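Every few months a tip goes around that one sponge can clean a whole wooden worktop, no spray, no cloth, no drying. I don't buy it. The one I read on the Jondstead page was dated January 20, 2021, and it's still being copied word for word.

**Start with a clear top.** Wiping around jars just moves the crumbs.
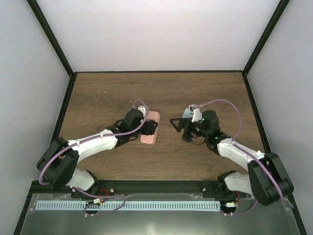 *Flat and pink, lying on the wood grain.*

**Wring it out twice.** Wood doesn't like puddles, whatever the package says. If the pad leaves beads of water behind, it's too wet.

**Go with the grain.** I've seen people swear by little circles. All I ever got from circles was smears.

**Don't trust "lasts 1000 wipes."** Who did the wiping, and on what? Mine smell bad long before that. I toss them when rinsing stops helping.
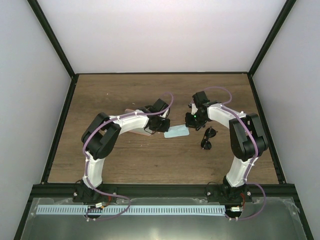 **Skip the scratchy side** on any finish you care about. Try it on a back corner first if you must.

**Dry with a towel.** The Drokham method says to let the air do it. I tried that for 3 weeks in September and got a dull patch by the sink. Maybe it was the soap, but I've gone back to the towel.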